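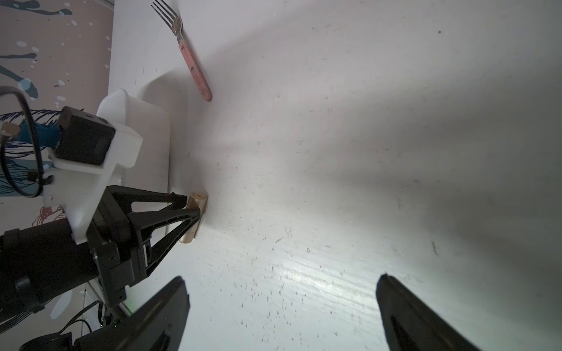 Lighting tips for the kitchen and the workbench

I get more mail about lamps than about anything else on this page, so I've put my usual answers in one place. I'm no electrician. I've lived in five rentals with bad ceiling lights and I've gotten stubborn about it.

Start with your own shadow

Stand where you chop, or where you solder or glue or whatever you do, and hold your hand flat over the surface. If the ceiling light is behind you, your head and shoulders are blocking it, and a brighter bulb up there just makes a harder shadow. You want light coming from in front of you. Under-cabinet strips are the easy fix, and they should go toward the front edge of the cabinet, close to the door side. I stuck my first set right up against the backsplash and ended up with a gorgeous bright wall and a dim cutting board!

Which side for the lamp

If you're right-handed, put the task lamp on your left. Left-handed, the other way around. My friend Szu-yu Pan does tiny beadwork and uses two small lamps, one on each side, both turned down low. I tried it for sewing on buttons and went out and bought a second lamp that week.

Glare on pale or shiny tops

Glossy counters throw the light right back in your face. Tilt the lamp a little so the bounce goes away from you, or put something over the bulb. I've used a strip of baking parchment in front of an LED strip (LED only, please, and never touching anything that gets hot). A proper frosted cover looks nicer and wipes clean, which parchment sure doesn't.

Warm or cool

I like warm white in the evening and something more neutral where I cook. Meat and greens look odd to me under very yellow light. What bugs me most is mixing them – one warm bulb and one bluish one in the same fixture and the whole kitchen looks like a bus station. Write the color temperature on the base of the bulb with a marker before you screw it in. Next time one dies you'll know what to buy.

Clean the things

Bulbs and shades over a stove get a sticky film that you don't notice until it's gone. Switch off, let everything cool, then wipe with a barely damp cloth and a drop of dish soap. Dry it all before you switch back on. I do mine in September when the evenings start closing in, and again whenever I remember.

Drawers, closets and the spot under the sink

Stick-on motion lights are great for these. Get the rechargeable kind with a magnetic mount so you can pull the light off and carry it to the charger. I have 18 of them now, counting the garage, and yes, I know. Wipe the surface with rubbing alcohol first or the sticky pad will let go at three in the morning and scare the cat.

Dimmers that buzz

Usually the dimmer and the bulb don't get along. Look for "dimmable" on the bulb box, then check whether the dimmer itself is meant for LEDs, as plenty of older ones were made for the old bulbs. Tadeo Saavedra wrote in to say he'd swapped bulbs four times before he looked at the switch. If it's hot to the touch or smells funny, stop using it and call someone qualified.

Next up I want to do porch lights, so send me your questions about those.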